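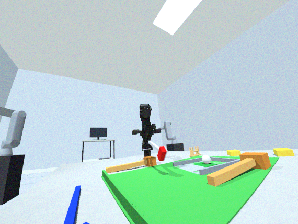
Slide 1. Start with the tin, before any mention of flour. Sevach makes one product for the wholesale trade, a plain butter shortbread, and most of the complaints we handled last season were about broken pieces. A biscuit breaks when a load is put on it faster than it can spread that load. Compare the red block at the end of the pale rod on the title slide, hanging just above the back edge of the green board: a small face over a large flat one, and over its edge at that. A shortbread finger knocked at its end by the next finger in the row is loaded in much the same way. Pause, then next slide.

Slide 2. The recipe, as it stood in April. Flour, butter, sugar, salt, a little ground rice. Ratio unchanged since the Stornside bakery opened. Say clearly that we did not want to alter the ratio, as the customers buy on taste and the label would have to be reprinted.

Slide 3. Breakage by stage. We opened 388 tins at the Darbridge depot and 916 at the bakery door, before loading. Tins at the door were mostly sound. Tins at the depot were not. The damage is therefore done on the road or at the two handling points. Do not read out the table. Point to the bottom row only.

If asked why the two samples differ in size: depot staff had one bench and one shift to do it in.

Slide 4. Butter temperature. Colder butter at mixing gave a more open crumb and a weaker finger. Warmer butter gave a closer crumb, but the dough spread in the oven and the edges went thin. The setting we kept is in the middle of the range. Mention that the mixer room runs warm in the afternoon, so the butter for the late batch comes out of the chiller later.

Slide 5. Baking. A longer bake at a lower heat dries the centre without colouring the edge. It costs oven time. The second oven was already fully booked with oatcakes, so the late batch moved to an earlier start.

Slide 6. Cooling. This was the largest single change. Fingers were being packed while the centre was still soft. They now stand on open racks for 20 minutes longer. No change to the racks themselves.

Slide 7. The tray insert. Watkins supplied three depths. The shallow one let the fingers ride up over each other. The deep one held them well but customers could not get the first one out. We took the middle depth, with a paper pad under the lid. Hand the sample inserts round here, and collect them before slide 9.

Slide 8. Trial run. 1,521 tins with the new insert and the longer cooling, sent on the usual route with the usual driver. Changes were made together, so we cannot split the effect between them. Say this before somebody asks it.

Slide 9. Still open. Whether the pad picks up butter over a long shelf life. Whether the half-size tin needs its own insert. Watkins will quote for the half-size once we give them a finger length.

Leave slide 9 up for questions. Spare slides on salt and on the ground rice follow it.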